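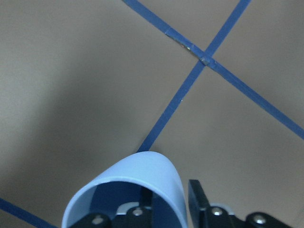 Blue painter's tape on a floor: how long before it's a problem?

Posted by Bhavana Raju in Floors and Finishes
April 21, 2022

I've had painter's tape down on the floor of our back room since September. It's the dark blue kind, laid out in crossing strips so we could mark off squares and see what would fit where. The floor is a flat, matte grayish beige. I don't know what it's made of or what's on top of it, and the Sirberg people who manage the building don't know either, or don't care to look it up.

One spot near a crossing has gotten scuffed. The blue is frayed and lifting there, and you can see pale specks and some rough gray stuff. It's also a place where I laid one piece over another when I ran short, so there's a seam.

My neighbor says the tape will take the finish off. The roll says it's safe for 60 days. I don't put much faith in either one. The neighbor has never taped a floor in his life, and the number on a roll is printed by people who want to sell rolls. So has anyone pulled up tape this old, and what came up with it? And can I patch the bad part and leave the rest until we're done with the squares?

Clyde Wojcik
Heat gun. Comes right off. Did my whole garage in an afternoon.

Bhavana Raju
Your garage is concrete, I'd guess? I'm not pointing a heat gun at a floor I can't identify.

Grażyna Dudek
I would skip the heat gun too. A hair dryer on low is as far as I'd go, and only if the tape tears when you pull it cold.

I've taken up old tape on three floors. Two were fine apart from some stickiness. The third was a rented hall with a cheap topcoat, and I lost the shine in patches, mostly where people walked. So I can't tell you it will be fine and I don't believe anyone who does. Sun matters, foot traffic matters, and what's on the floor matters more than both.

What I'd do:

Start at an end that will be under furniture later. Lift it with a fingernail or an old plastic card, never a metal scraper.
Fold the tape back low over itself and pull slowly. If you yank it straight up you tear it and leave half the glue.
Stop after a hand's width and look at the floor from the side, with the light across it. Do this somewhere bright. A shadow over the floor will hide a dull patch completely.
If there's glue, try warm water with a drop of dish soap on a rag. Leave it on for a few minutes. If that does nothing, a little cooking oil, then soap again to get the oil off.

At the crossings you have two layers, so take the top strip off first. Otherwise they come up together and rip where they meet.

As for the scuffed part, the gray could be grit stuck to bare glue, or it could be the backing coming through. I can't tell from here. I wouldn't patch over it. New tape over frayed tape makes a bump, the bump catches shoes, and you're back where you started with more layers. Cut the bad piece out with scissors after you lift it (don't run a knife along the floor) and lay fresh tape in the gap, edge to edge.

Mortimer Pruitt
Get a bottle of Wotidar. Takes off anything.

Grażyna Dudek
Including the finish, on some floors. Try it in a corner first, and leave it overnight before you decide it did no harm.

Cyril Garside
I'd question whether you need all those strips. If it's only to plan where things go, small tabs at the corners do the same job and there's far less to peel. I also don't buy that the pricey "delicate" tape is any different. I've used it and the plain stuff side by side for a couple of weeks and couldn't tell which was which afterward. A couple of weeks isn't seven months, I grant you.

Bhavana Raju
Tried one end by the wall, cold, pulled slowly. It came up in one piece with a faint tacky line, and the soap took most of that off. The floor looks the same to me so far, but that end never gets walked on, so I'm not calling it settled. Will do the scuffed part next.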